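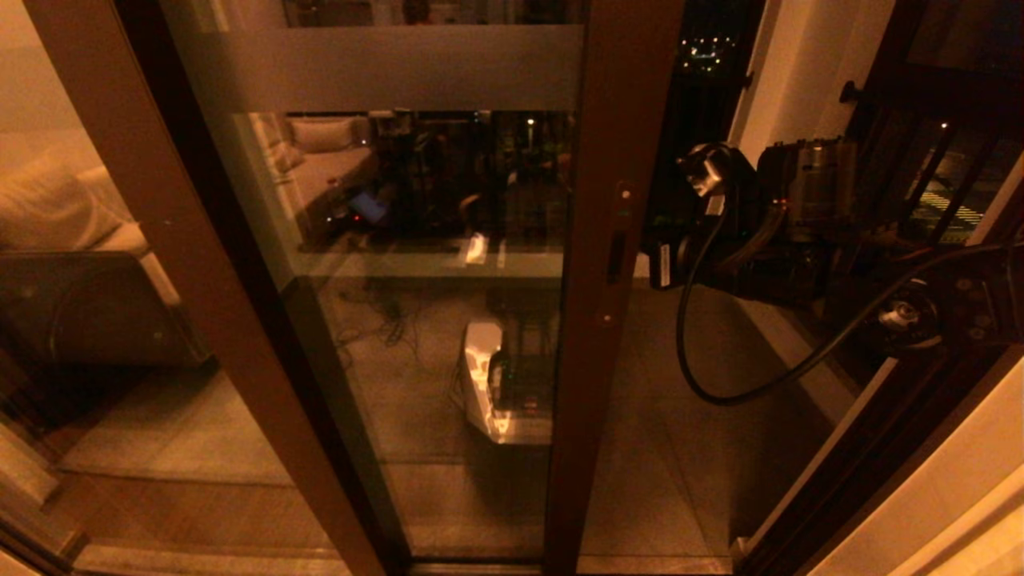 New Sliding Doors Are In at Cokley Court, and I Have Opinions

Posted 2019-01-12 by Rajeshwari Nair

Well, it finally happened! After a long fall of plastic sheeting and drafts, the last of the new balcony doors at Cokley Court has gone in, and all 42 apartments on the courtyard side now have glass that slides when you ask it to. I went over in the evening to try one out, because evening is when you live with a door like this (most of us are at work when the sun's on it), and I came home a bit jealous.

If you never had the pleasure of the old ones, they were the white kind that jumped the track if you looked at them funny. My aunt had one for years and kept a broom handle in hers instead of a lock. The new doors are tall, with brown metal frames, and the handle is a slim dark bronze plate set right into the stile where the panels meet. There's nothing sticking out to catch your sleeve on when you're carrying a tray. I'm a person who catches her sleeve on everything, so I noticed.

The part people have been arguing about is the frosted band. It's a wide grayish-white strip that goes across the glass, and it was the most fought-over item at the residents' meeting last year. Meifang Pan, on the second floor, wanted the whole pane frosted. Wenjie Fang wanted none of it, thank you, he pays for a view. So they got a band! I like it more than I thought I would. You still see the gray tile on the balcony floor below it, and the upper part blurs just enough that you don't feel like you're in a shop window.

At night, with warm lights on, the glass does turn into a bit of a mirror. You get the sofa back at you, pale cushion and all, and any tablet you left glowing. Yulan Fu told me she has already moved her reading chair twice on account of it, and she's now thinking about curtains. Which brings me to the curtain question. The frames come with no rail, and the building rules say you can't drill into the metal, so anything you hang has to go on the wall or the ceiling. Flilia on Tian Street has ceiling track in stock, and the woman at the counter said they'll cut it while you wait if you bring your measurements. Bring them in inches, she was firm on that.

The threshold is a dark rail along the bottom, and it does collect crumbs and fluff, as every rail since the dawn of time has. Jinfeng Hou from Zirneck, the company that did the fitting, says to vacuum it and then wipe it with a damp cloth, and please no cooking oil on the track. (Somebody had already tried it. I didn't ask who.) If your door feels heavy, don't force it. There are adjusting screws for the rollers, and his crew will be back in February to go door to door and fix any that drag. Put your name on the sheet by the mailboxes if you want to be on the list.

As for money, each household is paying 200 dollars toward the work and the rest comes out of the building fund. The office has set aside another 3,000 for sealing the balcony edges once the weather warms up. That job will mean clearing your balcony floor completely for a day, plants and boxes and cables included, so start thinking now about where it's all going to go. Notices will be slipped under doors a week ahead.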